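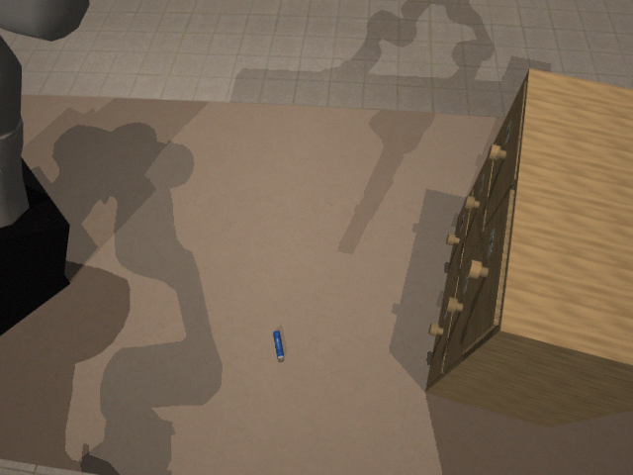 Henrik Kodikara
Teaching Fellow, Robotics Workshop, Stovholm College

Unit 3 handout: the drawer task in simulation

Read this before the March lab. You will need your login for the simulator, your notes on coordinate frames from Unit 2, and the group number you were given at the start of term. Bring the handout with you, on paper or on a screen, as the settings below are not repeated in the lab.

What the task is

The arm, the blue cylinder and the wooden cabinet stay the same for the whole unit. Your program has to open one drawer, pick up the cylinder, put it in the drawer and close the drawer again. Nothing else is moved. The cylinder stands in for a used battery, and the project you are working towards at the end of the year, Billomitz, is a small sorting bench that puts used batteries away by type. For now there is one type and one drawer.

The task is split into four stages, and you will be marked on each one separately:

Stage A. Reach the drawer knob and take hold of it.
Stage B. Pull the drawer open far enough to take the cylinder.
Stage C. Pick up the cylinder and release it inside the drawer.
Stage D. Push the drawer shut and return the arm to its rest position.

A program that does A and B well and never reaches C will get more marks than one that tries all four and knocks the cylinder across the surface. Get each stage working before you add the next.

Starting the simulator

Log in to a lab machine and open Rerkano from the course menu. Choose Unit 3, then Drawer, then your group number. The scene loads with the arm in its rest position. If the window opens grey and stays grey, close it and start again. If it happens a second time, move to another machine and leave a note on the first one.

You have two views. The fixed overhead view looks down on the surface and the top of the cabinet. The free view can be moved with the mouse. Your program is only given the overhead view. You may use the free view for debugging, but you must not read positions from it and type them into your code. We change the starting position of the cylinder when we mark the work, so typed-in positions will fail anyway.

Working from the overhead view

The cylinder is lying on its side, so its angle matters. A gripper that comes down with its fingers at the two ends has much further to open than one that comes down across the body. Work out the long axis first, then turn the wrist so that the fingers close at right angles to it. The blue is strong and nothing else loose is on the surface, so a simple colour threshold will find the body. The tip at the lower end is pale and will usually drop out of the mask. This moves your estimate of the centre slightly towards the other end. The error is small but it is there, and you should say in your write-up whether you corrected for it.

The knobs are harder. The front of the cabinet faces the arm and is seen at a steep angle from overhead, so knobs that sit at different heights on the front appear at different distances from the edge of the top panel. Several groups last year treated them all as being at the same height and then spent a whole session looking for a fault in the arm. Use the knob height from the scene file for your group, and convert from pixels to positions one row at a time.

Shadows

Leave the shadows switched on. The arm casts long ones over both the surface and the tiled floor, and the cabinet casts its own, including the bumps made by its knobs. If you find objects by brightness alone, you will pick these up. Common mistakes we have seen:

Taking a knob's shadow for a knob. The real knobs are light cream-tan and the shadows are grey, so check the colour as well as the outline.

Using one brightness threshold for the whole cabinet. The top panel is much lighter than the front and the shaded side. Split the cabinet into regions first.

Calculating the threshold once, at the start. The arm's shadow moves when the arm does. Calculate it again for each picture you take.

Settings

Control loop: one step every 2 milliseconds. Do not change this. The contact model becomes unstable with longer steps and the drawer may jump.

Maximum steps for a planning call: 800. If your planner has not found a path by then, it should stop and report a failure. Do not put it in a loop that tries for ever, as the lab machines are shared.

Gripper force: start at the lowest setting and increase it until the cylinder no longer slips. Record the value you end up with.

Approach height: your choice, but the arm must clear the cabinet top when it moves between the drawer and the cylinder. State the height you used and how you chose it.

Opening the drawer

Pull along the line of the drawer, straight out from the cabinet front. The cabinet is not lined up exactly with the axes of the view, so a pull along the horizontal axis will put a sideways load on the knob and the gripper will slide off. Find the edge of the top panel, take its direction, and pull at right angles to it.

Check the drawer position after the pull. The simulator gives you a joint reading for each drawer. Test that reading before you start Stage C, and go back to Stage A if the drawer has not moved. You may try this up to 3 times in one run.

What to hand in

One program file, with comments, that runs from the course menu without changes.

A log from one complete run, good or bad. A failed run is accepted if you can explain the failure.

A write-up of no more than two pages. Cover how you found the cylinder, how you found the knob, the settings you used, and what you would change. Include at least one of your own masks from the overhead view.

Marks

The unit is marked out of 115. The program and the write-up are marked separately, and the split is on the unit page. The log has no marks of its own, but we cannot mark the program without it.

Groups share a program mark. Write-ups are individual, and two write-ups from the same group should not share paragraphs. You can share plots and masks if you label whose they are.

Before next time

Finish Stage A and have a first attempt at Stage B. Read the notes on contact and friction, sections one to four. The fifth section is about soft grippers and can wait until Unit 5.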